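Fidescombe Robotics Papers > Student Projects > Section 4

Filed under: Teaching and Outreach / Simulation

4. What the bedroom task measures

The students on the Jitus project were asked to train a simulated arm to tidy a bedroom, and by the end of the spring term they had a policy that cleared the bed in most of its trials. The club's own report treats this as evidence that the students had learned to build a household robot controller. We are less sure. Our doubts concern the way success was scored, how little the scenes varied, and the step from a rendered room to a real one.

Each team was given 500 training episodes, all drawn from the same room with the objects moved between runs. Evaluation used the same room again. A policy that has seen one headboard and one patterned bedspread for its whole life may have learned a good deal about that bedspread and very little about tidying. The report does not test for this. When we asked for a run with a plain cover, only one team had kept the files needed to produce it.
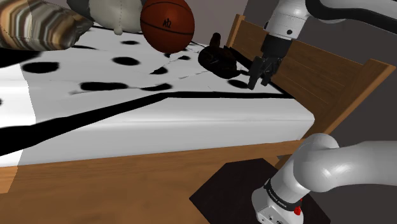 Figure 7. Simulated bedroom scene, Jitus project, with the gripper above the bedding.

Scoring was the second difficulty. An episode counted as a success if the target ended up outside the bed area, and no account was taken of how it got there. Asabe Nwosu, who supervised the teams, argued at the March review that students aged sixteen and seventeen need a rule they can check by eye, and we accept that. But the rule rewards pushing as much as grasping. In Figure 7 the target could be the basketball, which would probably roll off the mattress after a clumsy nudge, and the same nudge might do nothing at all to the striped cushion-like object on the other side of the bed. Pooling both into one success rate hides exactly what a reader would want to know.

The Abubakar team did split its results by object, at our request, and its figures fell unevenly. It lost little on objects that roll and a great deal on soft ones. We would not make much of this, as the team had only 5 soft objects and the contact settings for them were left at the simulator's defaults. A cloth body that behaves like a stiff block in simulation tells us nothing useful about picking up a real one.

The club plans to extend training to 1,000 episodes next year, using the Drestidberg scene set. More episodes from a wider set of rooms would answer our first complaint. They would leave the scoring rule where it is.

We use cookies to remember your reading preferences. Accept | Manage settings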